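Wikton Remote Notes
README

Welcome! Wikton is a set of plain text notes on how long small consumer gadgets run on the batteries they ship with, and I am so happy to finally have it in a shape other people can use. It covers remotes, pocket radios, e-readers, clip-on lights and a few odd things I could not resist.

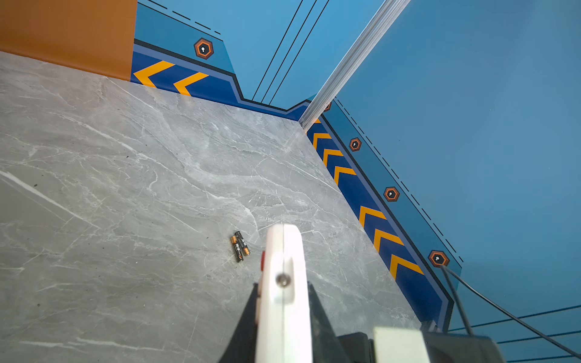
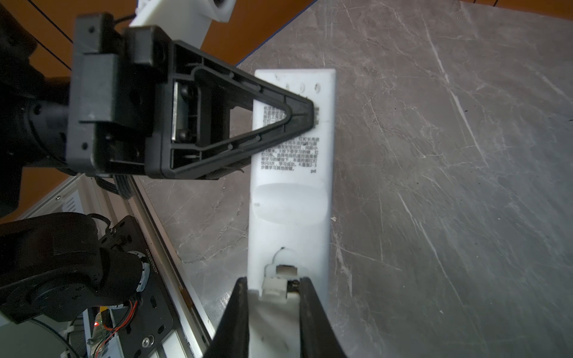
What's in the download

There are 93 device files, one per gadget, plus a master table that joins them up. Every device file has the model name, the battery type, the date the test began, the settings used and a running log. The logs are my favorite part – they are written by hand as the test goes along, so you get all the little surprises too, like the pocket radio that went silent on a Friday and came back after a night on the shelf.

The master table has 26 columns. Most of them explain themselves, but these three get asked about a lot:

start_v – voltage at the terminals before the first power-on
idle_h – hours spent switched on with no input
quit_mode – what the gadget did at the end (faded, cut out, blinked, locked up)

If a cell is blank, the reading was never taken. A zero is a real zero. Please keep the two apart when you import the table, as some spreadsheet programs love to turn one into the other.

Where the readings come from

The bulk were logged with a Severo bench meter, which I adore. The older e-reader files used a Lindqvist plug-in logger that rounds to a coarser step, and you can spot those by the letter L at the end of the file name. Don't average L files with the others unless you round first.

Getting started

Unzip the folder anywhere you like. Open master.csv in whatever you use for tables, or run the Tosovus script in the tools folder if you want charts right away. It needs no setup and draws one chart per gadget. On my old laptop all the charts come out in under 2 minutes, and it is a joy to watch them pile up!

Known gaps

Rechargeable cells are thin on the ground so far. Gadgets with sealed batteries are listed by their printed capacity, with 100 percent taken as the first full charge out of the box. Two of the clip-on lights share a model name but have different boards inside, so they are filed as A and B.

Changes

Sat 13 April: fixed swapped idle_h values in the radio files, added quit_mode to every e-reader, cleaned up stray tabs.

Sending in a log

Yes please! Copy blank_device.txt, fill in what you can and leave the rest empty. Odd and outdated gadgets are very welcome – the stranger the better. New logs go into the next download with the file name you gave them.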